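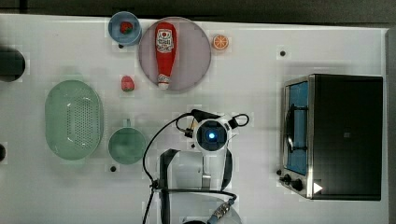
4.2 Opening hands and the decision to redraw

We come now to the part of the study that we enjoyed most, and that our players had the most to say about. In Sotitz, as in many digital card games, each match begins with a hand dealt from the player's own deck, and before the first turn the player may send back any or all of those cards and draw replacements. The choice takes a few seconds and is made only once. A good many matches are shaped by it all the same, and players who lose early will often go back to it in their minds before they think about anything that came later.

Our data for this section are the 1423 matches played by the 56 people who finished the full program at Pletbridge. For each match we kept the dealt hand, the cards sent back, the cards drawn in their place, and the time the player spent on the redraw screen. We also kept the deck list, which matters more than we first thought. A hand that looks slow in a deck full of cheap creatures may be a perfectly fine hand in a deck built to survive until the late turns, and our first coding scheme, written by Pranab Talukder in January, treated the two alike. Anoma Khan noticed the problem while she was checking a batch of matches by hand, and the scheme was rewritten so that every card was scored against the deck it came from.

Under the revised scheme, the clearest pattern is that newer players keep their expensive cards. They like them, they have often spent a long while earning them, and it seems to feel wasteful to send one back in the hope of something smaller. Several players told us as much in the interviews. One of them, who played a Dasent deck from start to finish, said that returning her only legendary "felt like being rude to it." We have a great deal of sympathy for this view — two of the present authors play the same way — but the cost shows up plainly in the early turns, where these players more often had nothing they could afford to play.

More experienced players were quicker on the redraw screen, though their speed was uneven. With a hand that was plainly good or plainly bad they hardly paused. With a middling hand they could take longer than anyone else in the study, and when asked about it afterward they tended to talk about the opponent's hero, which is shown on the same screen and which newer players seldom brought up at all. 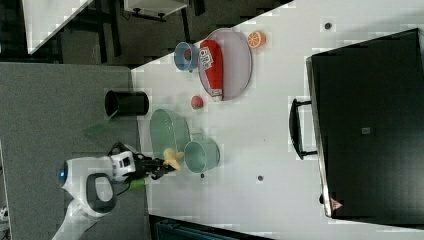 It is worth saying a little more about that hero portrait. Sotitz has nine heroes, and each is limited to certain families of cards, so a player who knows the families can make a fair guess at the first few turns of the match. Against Sarkar, for instance, whose decks tend to be fast, a sensible player will look for cheap blockers and let almost everything else go. We split the matches by opposing hero and looked at whether the same kind of hand was kept or returned. For experienced players the answer changed a good deal from one hero to the next. For newer players it changed very little, and where it did change, the players' own accounts suggested that they were reacting to the last match they had lost.

We did wonder whether the layout of the screen had something to do with this. The portrait sits in a corner, well away from the cards, and a player who is reading four cards for the first time has plenty to look at already. Selvaraj Haque, who led the interviews, went back to his notes with this question in mind and found that some newer players did not remember having seen the portrait before the match started. We cannot settle the matter with the data we have, as every player used the same layout, and we would be glad to see someone try it with the portrait moved closer to the hand.

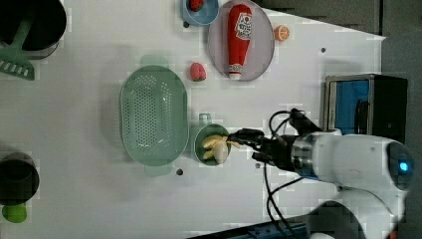

Figure 4. Tabletop seen from above, with a large green colander and a small green cup to its right.

One further point concerns regret. After each loss, players were asked to name the single decision they would most like to take back. Newer players usually named something from the final turns, when the match was already slipping away from them. Experienced players named the redraw far more often, even in matches where our scoring found no fault with it, and a few were quite hard on themselves about hands that we would happily have kept. We return to these answers in Section 5, where they are set beside the players' ratings of how lucky they had been.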